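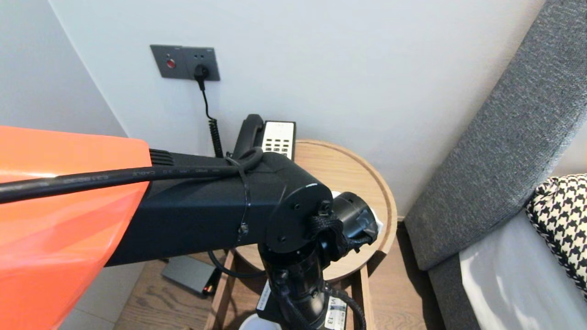

Workshop tips: cables and straps on the arm machine

These tips are for the people who look after the Folmont machine in the practice bedroom. I have collected them from my own notebook and from the notebook of Wing-sze Su, who took care of the machine before me. Most of them are small things. They cost a few minutes and they save a whole afternoon.

Before you touch anything

Put the arm in the rest position and switch off the motors from the desk. Wait until the fan in the body is quiet. Then press on the wrist with one finger. If it pushes back, the motors are still on and you must go back to the desk.

Turn on the ceiling light. A black cable on a black arm is hard to check in the evening, and I have missed a cut in the jacket this way. A small flashlight held low, almost flat to the tube, shows scratches much better than a light from the front.

Take off your watch and rings. The orange shell is glossy and it shows every mark.

The USB cable on top of the arm

The USB 3.0 cable is thick and it does not like to be bent sharply. It runs along the upper face of the square tube, makes a loop over the top, and goes down behind the arm. The loop is there for a purpose. When the arm turns, the loop opens and closes, and the plug feels nothing. If you pull the loop tight to make it look nice, the picture from the camera will start to disappear after some days, and you will look for the fault in the computer.

How to make a good loop: move the arm by hand (motors off) to the farthest position it uses in work. Let the cable lie without pulling. Add the width of your palm. Only now close the tie.

Use thin black ties, and close them so that you can still push the cable forward and back with your thumb. A tie that cuts into the jacket is too tight, even if the cable still works today. Cut the tail with flush cutters, and turn the head of the tie to the side where no hand passes. The cut end of a tie is as sharp as a knife. Baltasar Benítez has a scar from one and he will show it to you if you ask.

Do not put a tie over the vent. The slats near the place where the arm meets the body must stay free.

Cleaning the vent

Use a soft paint brush, the kind for watercolors, and brush along the slats, not across. Hold the vacuum cleaner nozzle near with the other hand. No compressed air, please. It blows the dust inside, and inside is where the motor board is. In this room there is more dust than in the workshop, and it comes from the bedding. Once in a week is enough, we do it on Wednesday before the first run.

The flange and its screws

The small screws around the round flange become loose little by little. You will not see it. You will hear a dry click when the wrist changes direction.

Tighten them in a star order, like the wheel of a car, first all of them lightly and then all of them for real. Use the short key from the Quintana set. The long key gives you too much force and the heads become round. Put a small drop of the blue thread glue on a screw only when you have taken it out completely and cleaned it with alcohol.

The little white mark on the upper rim is for orientation. Before you remove the wrist, take a photo with your phone that shows where the mark stands. When you put the wrist back one hole wrong, everything fits very well and the gripper still goes to the wrong place. I lost a morning to learn this.

The strap around the wrist

The braided strap should be knotted, not glued and not taped. Tape becomes soft when the wrist gets warm, and it leaves a sticky skin that takes long to clean. Make a square knot, pull it hard, then wait one hour and pull again, for the braid gives a little. Change the strap when it gets hairy.

The coiled cable at the column

Coiled cable has a memory. If you leave it stretched for a weekend, it does not come back fully. So park the arm close to the column, never far out. When a coil has turned over on itself, do not pull it. Unplug one end, let it hang, and it will untwist alone.

Wipe the labels on the column with a dry cloth only. Window cleaner takes away the print, and then we have no number to give when we call for a part. The spare coiled cable is number 322 in the Drereo drawer, behind the fuses.

The furniture around the machine

The oak side table is part of the setup, also if it does not look so. When somebody moves it to sweep the floor, it must go back to the same place. Clean the top with a cloth that is only a little damp and dry it at once, and go around inside of the raised rim with a cotton stick.

Keep the phone cord on the wall side and let the spiral hang behind the phone. A gripper can catch a spiral very easily, and then the phone comes too.

Loose cables on the floor: push them back under the table with your foot before every start.

How often

Ties and loop: look every morning.
Flange screws: every 37 hours of running, the counter is on the desk screen.
Strap: every 6 weeks.
Camera cable: change it at 2000 hours, also when it looks good.

Write what you did in the green Starolitz notebook, with your initials. If you did not find time for something, write this too. The key to the drawer hangs inside the workshop door.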